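Minutes, October meeting, 4 p.m.
Chair: Magdolna Magyar

1. Floor. Cleaning quote from Kiss received, 181 for the main room. Accepted.

2. Cables. Agreed to keep them clear of the platform step wherever possible – Nunetell to price floor covers, some 40 feet.

3. Bags. Hooks by the door to be ordered.

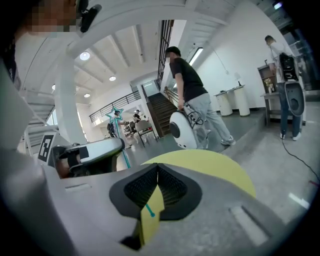 Brorkby Rooms and Equipment Team

4. Platform. The step is gray and so is the floor. White edge tape approved.

5. Budget. 2000 left until spring. Vollulley request held over.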